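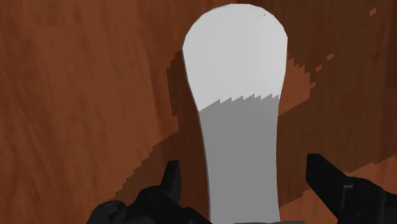

4.2 Collecting demonstrations by remote control

All demonstrations were recorded in the Undomus simulator, with the operator driving the arm through a hand controller. The operator sees two views side by side: a fixed view of the whole table, and a view taken close to the gripper, as in Figure 3. The second view was added after the first trial sessions, in which operators working from the fixed view alone tended to stop short of the object and close the fingers on nothing.

Figure 3. Gripper view during the approach stage. The fingers are open on either side of the shaft of the target object. Shadows are drawn with a low-resolution shadow map, hence the stepped edges on the table and across the neck of the object.

The task is the same in every recording. The arm starts from a rest pose, moves to the object, grasps it by the shaft, lifts it clear of the table and holds it still for 2 seconds. The operator was told to grasp the shaft and leave the wider end alone, but was given no further advice on speed or path. A recording ends when the hold is complete or when the operator presses the stop button. Stopped recordings were kept and marked as such, and are used only in the test described in Section 5.3.

We split each demonstration into three stages: approach, closing and lift. The approach stage ends when the operator first gives a closing command, and the closing stage ends when the finger positions stop changing. These marks were set by a script and then checked by hand. In a small number of recordings the operator closed the fingers, opened them again and made a second attempt. For these we take the last closing command as the end of the approach, so that the first attempt counts as part of it. This is a debatable choice. It makes the approach stage longer and less smooth than it would otherwise be, but it keeps examples of recovery in the training set, and the policy trained without them did worse when the starting pose of the object was shifted.

The final set contains 1,221 complete demonstrations. Each holds the joint angles of the arm, the opening of the gripper, the operator's commands and both views. Commands were logged as they left the hand controller, before any smoothing. The Tamow driver, which passes the commands to the simulated arm, applies its own filter, and an early version of our log stored the filtered values by mistake. Those recordings were thrown away and made again. The difference is easy to overlook in a plot of the whole path, but it matters near the object, where operators make many short corrections and the filter flattens most of them.

4.3 What the operator sees

How much the gripper view helps depends on where the fingers are. Far from the object it shows mostly table, and operators reported that they ignored it. Once the object lies between the fingers, the view gives the sideways position of the shaft directly, and most of the fine steering is done from it. Depth remains hard to judge. In Figure 3 the fingers are spread with the shaft passing down between them, yet the picture by itself does not tell the operator how far forward the fingers must still travel before they can close on it. Operators dealt with this in one of two ways: by glancing back at the fixed view, or by moving slowly forward and watching how the outline of the object changed in size.

Shadows are a second difficulty. The renderer uses a single light, and with the object standing close to the gripper a large part of the table behind it may fall into shadow. The object itself can be lit at one end and shaded at the other. A person has no trouble reading this as one object. The image encoder was less reliable: in early training runs it placed the grasp point at the boundary between the light and dark parts, which moves with the light and has nothing to do with the shape. We considered raising the resolution of the shadow map, but this slowed the simulator enough for operators to notice a delay between hand and arm. The shadow map was therefore left as it was during recording. For training, the recorded joint angles were played back and every view was drawn again under 32 light directions, with the operator's commands unchanged.

Drawing the views again carries a risk. The operator reacted to one picture, and the policy is trained on another. If a shadow hid something the operator needed, the commands may contain a hesitation that makes no sense under the new light. We looked for this by comparing the length of the approach stage with the share of the gripper view in shadow at the time of recording, and found no clear link. The comparison covers only the light used during recording, and we would not extend the finding to scenes with several objects, where one can shade another.

4.4 Showing the task by hand

For comparison we recorded 57 demonstrations by hand on the real arm in the Hondier laboratory. The arm was set to move freely, and the demonstrator held it near the wrist and led it through the same task. No remote control was used, and finger opening was set with a foot switch. Paths recorded this way are shorter and have fewer corrections. They also have a drawback for training from images -- the demonstrator's arm and hand often cover part of the fixed view, and the demonstrator looks at the object directly, so that nothing guarantees the recorded views hold the information the person used. We therefore use the hand-led paths only as a reference for path length and smoothness, and train on the remote-control set alone.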